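Ideas for a breakfast tray that won't slide or go soggy on the way upstairs?
Posted in Kitchen & Table 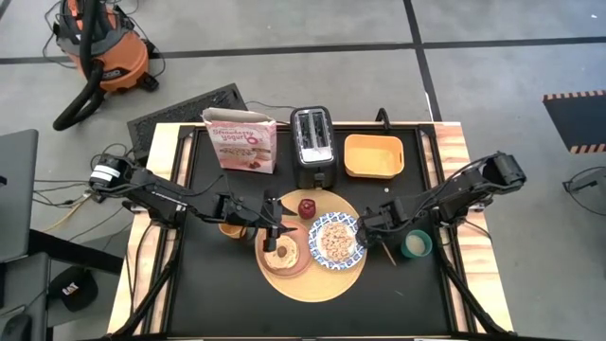
What I need help with

My mother is staying with us through December while her knee heals, and she's in the upstairs bedroom, so every morning I make up a tray and carry it to her. Toasted bagel, a plate of strawberry yogurt cereal (she eats it dry, with her fingers, and always has), a bit of fruit and something to drink. I love doing it, but by the top of the stairs the fruit has rolled into the cereal and the bagel is lukewarm. The tray is a big round wooden one, smooth as anything. I've been leaving the drink off and going back for it, and that means two trips before I've had my own coffee! Does anybody have a better system?
Thank you all so much, this is such a kind corner of the internet.
– Fernodmont

Yoga Pillai
Oh, I did this for my dad for most of a winter, so I feel for you. The biggest help was a damp dish towel, wrung out well and laid flat on the tray before anything else went on. Plates stay right where you put them, even small wooden ones, and you can toss it in the wash afterward.

For the fruit, I'd just cut it up. A whole plum is going to roll no matter what you do, and slices can sit in a little cup next to the bagel. Any small cup will do.

As for the drink, pour it only halfway and set it close to the middle of the tray, then bring a small thermos under your arm for refills (a lid, a lid, a lid, my dad used to say). Toast the bagel last, after everything else is already on the tray, and lay a second plate upside down over it. Leave a tiny gap so the steam gets out or the bottom goes rubbery. I learned that one the slow way. And if there's a landing, put a chair there to rest the tray on. I hope her knee is better soon!

Vanhove
get a tray with handles. round ones are pretty but they're no good on stairs

Lanano
I'd second the towel, although we use that rubbery shelf liner cut to fit, and it has lasted us 3 years. One more thought: could you keep the toaster up there? My aunt had hers on a dresser with a plastic bin beside it for the bread and the cereal box, and I only had to bring up the cold things. She liked making her own toast, too, once she could stand for a few minutes. She was 73 and did not care to be waited on. Do fold the cereal box shut and clip it, though, as ours went stale in no time with the top left open.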